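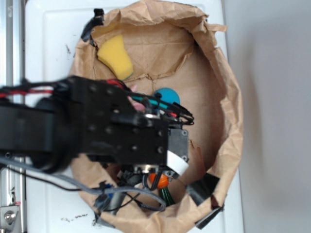 Saco de papel pardo com a boca dobrada para fora

Fórum Horta & Cozinha › Conservação › Batata, cebola e alho: saco de papel ou caixa?

MartaDoQuintal
Boa tarde a todos! Desculpem desde já o tamanho da mensagem, mas quem me conhece daqui sabe que eu não sei escrever pouco. Em abril colhemos batata que não acabava mais, e a minha despensa é um cantinho debaixo da escada, escuro mas meio abafado. Minha avó guardava tudo em saco de papel pardo, com a beirada enrolada para fora igual à da foto, e dizia que assim a batata respirava. Já o meu cunhado jura pela caixa de madeira. Queria muito ouvir vocês antes de perder metade da colheita, que no ano passado brotou quase tudo e eu fiquei de coração partido.

josue_cavalcanti
Marta, que alegria ver você de volta! Aqui em casa é saco de papel há anos e não troco. Enrolo a boca umas três vezes, ponho só a batata seca, sem lavar, e deixo no chão da área de serviço, onde o sol não bate. Cebola vai em outro saco e bem longe, porque quando ficam juntas a batata brota mais depressa. O saco que eu uso é o da padaria Gadis, que é grosso e aguenta bem.

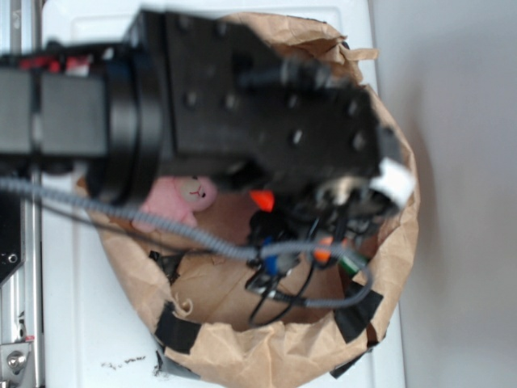 Re: Papel não é para tudo

Arlindo Cordeiro
Com todo o carinho pelo Josué, vou discordar. Papel é ótimo para quantidade pequena, mas colheita inteira pesa, o fundo amolece com qualquer umidade e a batata de baixo estraga sem você ver. Perdi uma leva bonita assim, e o cheiro ficou na despensa até o Natal. Hoje uso caixote vazado da Lendent, com jornal entre as camadas, e olho tudo de vez em quando com calma, tomando um café. Dá trabalho, sim, mas é um trabalho gostoso.

josue_cavalcanti
Arlindo, meu amigo, mas você enchia o saco até a tampa! Eu ponho no máximo 5 kg em cada um e nunca tive fundo amolecido. E jornal entre camadas também segura umidade, viu?

Arlindo Cordeiro
Segura, mas a gente troca. E confesso que enchia mesmo — culpa da pressa.

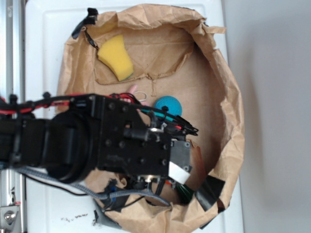 Re: E o alho?

nina_da_serra
Entrando na prosa, se me permitem! Para alho eu fico com o papel, sem dúvida nenhuma. Deixo a boca bem aberta, dobrada para fora, quase virando uma tigela, porque fechado ele mofa na nossa umidade aqui de cima. Já batata eu levo para o porão, na caixa, como o Arlindo. Experimentei também aquele saco de algodão da Graron e achei bonito, mas entra luz e as batatas esverdearam. Batata verde vocês sabem, não é para comer.

MartaDoQuintal
Ai, gente, que bom ler vocês! Então vou fazer assim: alho e o que é para gastar logo no papel, sem encher demais, e o grosso da batata em caixote, com uma frestinha na porta para arejar. Nina, a cebola você pendura ou deixa no papel também?

nina_da_serra
Penduro em trança, Marta, na varanda coberta. As que perderam a rama vão para um cesto raso, e essas eu uso primeiro. Se quiser, depois escrevo como faço a trança, mas a rama precisa estar seca e ainda flexível.

MartaDoQuintal
Quero sim! Pode mandar com todos os detalhes.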